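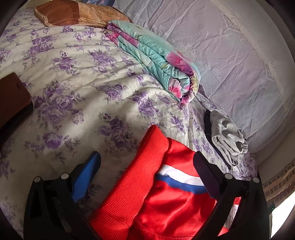
Rotes Kleidungsstück mit weißem und blauem Streifen, aufgenommen zwischen den Fingern des Handgreifers.

Wäschefalten bei Garevent: Seit September arbeiten 12 Kolleginnen und Kollegen der Textilpflege in Hebden auch mit Handgreifern. Sie zeigen dem System Zendivent, wie Kleidung gegriffen und abgelegt wird. Bisher liegen 249 Durchgänge vor. Die Schichten bleiben gleich, zwei Stunden davon entfallen auf die Aufnahmen – sie zählen als normale Arbeitszeit. Das Falten von Hand geht weiter, neu hinzu kommt später die Kontrolle der Maschine. Der Standort Busten folgt im Frühjahr. Fragen zur Einteilung bitte an die Schichtleitung.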